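Limescale on kitchenware: stronger acid or longer soak?

Asked by Oldřich Havlíček
Posted 2021-11-20 in Household > Kitchen > Cleaning

We moved to Wokerdale in March and the water is very hard. The supplier's table gives 198 mg/l for our postcode. Everything that dries on the rack ends up with a grey-white film: cups, plates, the inside of the kettle. Washing-up liquid does nothing to it.

I have tried white vinegar, neat, wiped on and rinsed off after two minutes. It takes off part of the film and leaves a tide line. I have also bought a bag of citric acid (Drunex, 800 g) and not opened it yet. The label gives a dose for kettles and none for anything else.

What I need to know is the strength to mix for cups and plates, how long to leave them, and whether the same mix is safe on coloured plastic. I would also like to stop the film forming if that can be done without a softener. Corrigan quoted 3,080 for one fitted, and we rent.

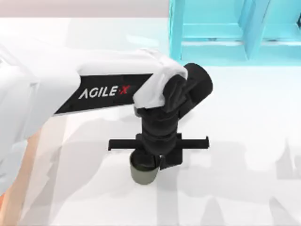

The hot tap is fed from a combi boiler, if that matters. The film is worse on things washed in hot water and left to drain than on things washed in cold.

Hélène Marchand
Marked as most useful – 87 votes

Two minutes is too short. The reaction between a weak acid and calcium carbonate is slow once the outer layer has gone, and a wipe leaves very little liquid on the surface. Time matters more than strength at this scale.

For glazed cups and plates, dissolve 20 g of citric acid in one litre of warm water. Submerge fully and leave for 30 minutes. Part-filling a cup gives you the tide line you describe, as the scale is only removed up to the level of the liquid. Rinse twice and dry with a cloth.

For the kettle, use the dose on the label. Do not boil citric acid at full strength in very hard water. Calcium citrate is less soluble when hot and can come out as a white deposit that is harder to shift than the scale was. Heat the water first, switch off, then add the powder.

For plastic, it depends which plastic. Polypropylene and ABS will both stand a dilute citric solution at room temperature. Test on the underside for ten minutes first. Rinse well. Keep the solution off marble, limestone worktops, enamel that is not marked acid-resistant, and bare aluminium.

Never use any acid with bleach or after bleach. The gas given off is chlorine.

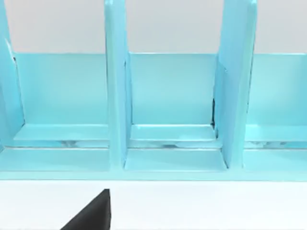 Light blue organiser with upright dividers.

On prevention, the film is what remains when a drop evaporates, so remove the drop. Drying by hand works. A final rinse in water from a filter jug also helps, though the cartridge will not last long at your hardness. Your observation about hot water fits: heated hard water is already shedding carbonate, and a warm surface dries faster.

Skodeo
6 votes

Just use vinegar but leave it overnight. Cheaper than the powder if you buy the big bottles. I do the shower head the same way, in a bag with an elastic band round it. Smells a bit.

Hélène Marchand – reply to Skodeo

Overnight is acceptable for glazed china. I would not do it with a chromed shower head. If the plating has a pinhole, the acid will reach the brass underneath and the chrome will lift. Thirty minutes, check, repeat if needed.

Oldřich Havlíček – reply

Mixed at 20 g per litre and left for 30 minutes. The cups are clear apart from one with crazed glaze, which still looks grey in the cracks. Will do the kettle next.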